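Tellilen: a grasp-point planner for flattening cloth with two arms

Project report, second-year robotics module
Philomena Sowah and Kwadwo Addo
Submitted 01/02/2023

1. Aim

The task set for the group was to write software that takes one overhead depth frame of a crumpled cloth, chooses two places to hold it, and moves a pair of small arms so that the cloth ends up flatter than before. The hardware and the low-level joint drivers were supplied. Our work covers the segmentation, the choice of grasp points, the motion planning and the logging tool. The code is kept in one repository under the name Tellilen.

We did not attempt folding. We also left out any learning from demonstration, as the group before ours (project Purkeck) had already tried that on the same bench and their report describes the difficulties.

2. Structure of the software

There are four processes, which pass messages over a local socket:

segment: reads the depth and colour frames and returns a mask of the cloth.
choose: reads the mask and depth and returns two grasp points with approach angles.
plan: turns the grasp points into joint paths for both arms.
record: writes every message to disk with a time stamp.

An early version ran all of this in one loop. A slow plan then held up the camera, and the frame used for choosing was often older than the cloth on the table. Splitting the loop removed the fault. It also made it possible to replay a recorded trial through choose alone, and most of the later debugging was done that way.

3. Segmentation

The cloth is found by a brightness threshold followed by removal of small regions. The threshold is set at 65 on the 8-bit scale. Black parts of the grippers fall under the same threshold, so the mask is corrected using the known joint angles: the outline of each arm is projected into the camera image, widened slightly and subtracted.

The subtraction depends on the camera calibration. In October the camera bracket was moved by another group and the projected outlines were displaced. Part of a finger was then treated as cloth and chosen as a grasp point. The record process now stores the calibration file with each trial, and segment refuses to start if the file is older than the last change to the bench settings.

4. Choosing the grasp points

Each pixel near the edge of the mask is given a score made up of three terms: height above the table, distance from the centre of the mask, and how sharply the outline turns. The highest-scoring point is taken first. The second is the best remaining point that the other arm can reach without the two forearms crossing.

The height term needed the most adjustment. With a large weight the planner preferred tall folds in the middle of the cloth, and pulling on these made the cloth narrower. With a small weight it picked flat edges, where the fingers slid over the fabric. The final weights were found by replaying 700 recorded frames and comparing the chosen points with points marked by hand. Addo marked the frames and Sowah wrote the comparison script. We accept that one marker is a weakness in the method.

5. Planning

Paths are planned for both arms together with a sampling planner, limited to 1,000 samples per request. If no path is found, the second grasp point is dropped and the next candidate is tried. After 13 failed candidates the trial is stopped and both arms return to rest.

The collision model was at first made of the rigid links only. Each arm also carries a purple cable that stands away from the links, and the model took no account of it. We added a chain of capsules for each cable, with a radius larger than the cable itself to allow for movement.
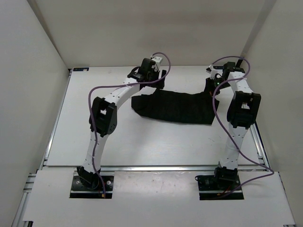
Edge grasps on the far half of the table are the harder case for the planner, as both forearms have to extend inwards and the space between the wrists is limited. The cable on the right arm is the larger problem in this pose. It arches over the wrist, comes down in front of the right end of the cloth and then swings out past the edge of the tabletop before returning to the base plate. A capsule chain fixed to the links cannot follow that last bend well. The cloth also shows why height alone is a poor guide: there is a small peak under the left gripper, while the left end is a rounded lobe with a slight fold, and a pull from the peak will not necessarily open the lobe.

The present version therefore adds a fixed keep-out box beside the right base. It is crude and rejects some paths that would be safe, but it needs no cable tracking.

6. Logging and replay

The viewer, Clelterent, steps through the messages of one trial and draws the mask, the scores and the planned paths over the colour frame. It can also rerun choose with different weights and show both results. Loading is slow for long trials because the depth frames are stored without compression.

7. Remaining faults

The mask breaks into two regions when a forearm lies across the cloth. At present only the larger region is kept.

The score has no term for folded layers. A method based on the direction of the surface normals was started on the branch named Ansah, but it was not merged before submission.

Gripper closure is commanded by position only. The software cannot tell whether fabric is held until the next mask is compared with the last, and by then the pull has been made. Reading the motor current during closure would be the first change to make, and the supplied driver already returns this value.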